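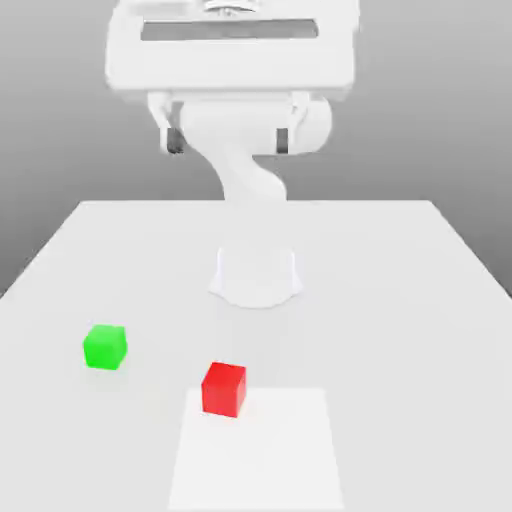 Valell's open day was meant to show visitors how a robot cell gets signed off before anyone stands near it, and I went because our own rules at Stostdale are overdue a rewrite. Gunther Kröger, who gave the tour, started with the simulator. Their house rule is that every new task passes there first. The task we were shown was as plain as they come: a green cube, a red cube, a white mat and a white arm with two dark fingers. The table had no guard on it, no fixture and no person's sleeve. I asked where the hazards were. "Next stage," he said.

The next stage is a checklist called Prevusness, and it is better than I expected. Three signatures are needed before a cell goes live, and two of them must come from people who didn't write the program. Any change to the gripper sends you back to the start. Good. I'd copy that tomorrow.

I'm less sold on the numbers. A slide claimed 1539 simulated runs without a contact fault -- contact with what, I wanted to know. The slide didn't say, and the answer I got was mostly about software versions. A clean record on a bare table tells me the program can cope with a bare table.

The Fiadzo cell on the shop floor had proper fencing and a stop button you could reach from both sides. The written procedure beside it was two revisions behind the one in our handout. Kröger took a note of it and said the new issue would be up by August. I've asked him for a copy.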